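Table Setting and Small Service, Unit 6
Straws, Cups and the Shared Round Table
Handout revised 7/15/19

Read this before the practical. It goes with the Unit 5 notes on tableware and covers the part of setting up that most students rush. Bring it with you, along with your copy of the Grereo checklist.

1. The table

We work at round tables in this unit. A round table has no head and no obvious left or right, so you have to choose a front before you put anything down. The front is the side the guest will approach from. Once you have picked it, keep to it for the whole exercise. If your partner is working from another side, agree on the front out loud.

Tall things go to the back. A vase at the back of the table stays clear of your sleeves and doesn't block the guest's view of the drinks. Keep flower stems short enough that two seated people can see each other over them. Wipe the tabletop along the grain before you start.

2. Laying out the straws

Reusable straws are laid flat on the table before they go into cups. Put them side by side with the bent ends pointing the same general way. Leave a finger's width between them so that each one can be picked up without moving the other. They roll less if the bent part is resting flat on the surface.

Colors help when there are several guests. One guest, one color, for the whole sitting. The Clurnamer sets used in class come in pale shades that look alike under warm light, so check them near a window if you are unsure.
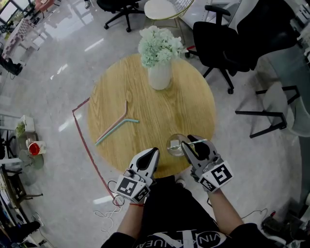
Fig. 1. Round table with the vase at the back, two bent straws on the left and a white straw held over the glass cup.

3. Placing a straw in a cup

Set the cup down first. It should be toward the front of the table, well in from the edge. Then:

Pick the straw up by its upper part. Never touch the end the guest will drink from.
Bring it over the cup and stop.
Lower it straight down until it touches the bottom.
Let go and allow it to lean against the rim by itself.
Turn the bent end toward the guest.

Small cups tip more easily than tall glasses, especially with a long straw in them. If there is ice or anything else solid in the cup, slide the straw down the side. Pushing through the middle can lift the contents over the rim.

Practice this 15 times with an empty cup and then 6 times with water. Mark each spill on your sheet. You will not lose points for spills during practice, but a sheet with none recorded will be looked at twice.

4. Picking up from the table

Start with the straw nearest you and work back toward the vase. Reaching over one straw to get another is the usual cause of things ending up on the floor. 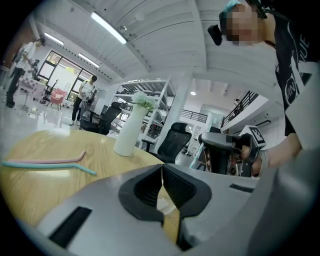

A straw that has been on the floor goes in the wash tray, even if it looks clean. Replace it from the Deschamps drawer and carry on. Don't restart the whole setting for one straw.

5. Clearing and washing

Take straws out of cups before you move the cups. Rinse each straw under warm running water, then use the narrow brush from both ends. The bend holds residue, so straighten it if the material allows. Stand the straws upright in the Nosby rack to drain. They need to be dry inside before they go back in the drawer.

Push chairs in and check the floor around the table last.

For the practical

You will have 11 minutes to set, serve and clear one round table. The exercise is marked out of 22. Handling of the drinking end carries the most points, followed by spacing and the final check of the floor. Students who miss the session can take it in November with the next group.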